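Samden Botanical Study Collection: Small Specimens

The gallery presents dried and natural materials from the Samden teaching collection, which holds 53 small items for handling and study.

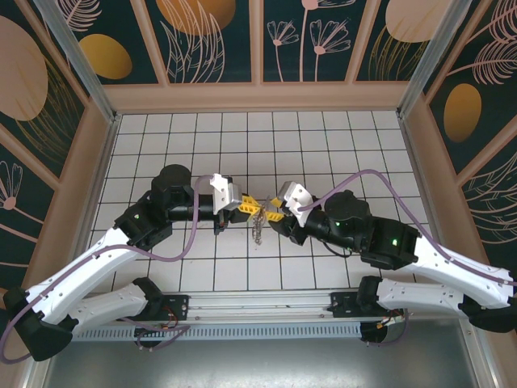 Diane Lavoie
Keeper of Study Materials

A small brown specimen with a twisted, wiry form – it resembles a dried twig or a curled strip of plant material.

Requests to view the collection should be sent to the Keeper 14 days in advance.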